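**Vullivton weighs second robot cell as questions linger over the first**

CLAVHAM, February 6, 2026 — Vullivton, which assembles drain hoses and duct fittings in a converted dairy on the east side of Clavham, wants to buy a second two-armed robot cell this year. The people who would have to pay for it are not all convinced the first one has earned its floor space.

The request went to the company's owners last week in a seven-page planning paper. It asks for one more cell, a set of spare grippers and a three-year service plan from Gebreyes, the integrator that installed the first cell. The paper gives a payback period of 14 months. It does not say what happens to that figure if the cell runs one shift instead of two, and one shift is what the plant is running now.

Natnael Sisay, who manages production planning and wrote the paper, said the second shift would return once orders pick up. "We're buying for the plant we expect to have by summer," he said. "If you wait until the orders land, you're already behind on delivery."

Orders were also expected to pick up last year. The first cell was approved on a forecast that had the line filling two shifts by December. By the end of that month the cell had joined 3,846 pairs of hose sections, according to the planning paper, against a target the paper leaves out. Asked for the target, Sisay said it had been revised more than once and that comparing against the original would be misleading.

Brendan Ó Flaithearta, who keeps the books for two of the four owners, called that answer unsatisfying. His written comments on the paper run longer than its section on costs.

Among his complaints is that the quote covers the arms, the table and the installation but treats the grippers as a consumable, priced separately and ordered as needed. He found the finger sets for the first cell under three different headings in last year's accounts. One set was booked as office supplies.

"I can live with an expensive machine," Ó Flaithearta said. "I'd like it to be expensive in one place."

He also wants the labor savings reworked. The paper counts the full wages of two assemblers as saved, although both still work at the plant and one of them spends a good part of the day at the cell, loading trays and clearing faults. Sisay said that time would shrink as the staff got used to the equipment. The paper does not estimate by how much.

The job itself is a plain one. Two lengths of corrugated tube have to be lined up by their end fittings and pushed together squarely, and a person with some practice does it without much thought. Corrugated tube bends where it is held, though, and no two lengths come off the coil with quite the same curve. Gebreyes has said the arms need a slow approach for the last part of the move. The cycle time in the new proposal is faster than the one in the first contract, and the paper credits this to improved software.

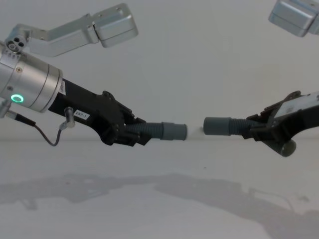
Ó Flaithearta has asked for the faster cycle time to be shown on the existing cell before any deposit is paid. Gebreyes offered a test on 300 pairs of its own choosing. He wants the 300 pulled from regular stock, with coil ends included, and someone from the plant holding the stopwatch.

A competing quote is on the table too. Vidier, a smaller supplier, has proposed a fixed jig with a single arm and a pneumatic clamp, at a lower price. The jig would handle only one tube diameter without a changeover. Vullivton ships several, but the planning paper does not break out sales by size, so it is hard to tell how much that limit would matter. Sisay said the Vidier option "wasn't a serious fit" and gave it a single paragraph on the last page.

The service plan may be the harder item to settle. Under the first contract, visits were included for a year, and that year is nearly over. The new plan covers both cells at one price, which makes the second machine look cheaper to support than it would be alone. No price has been given for covering only the first.

The owners are expected to decide after the stock test, if the two sides can agree on how to run it. Gebreyes has told the company its current price holds until the end of the quarter. Ó Flaithearta said he heard the same thing the last time, and that the price was still available two months after the deadline.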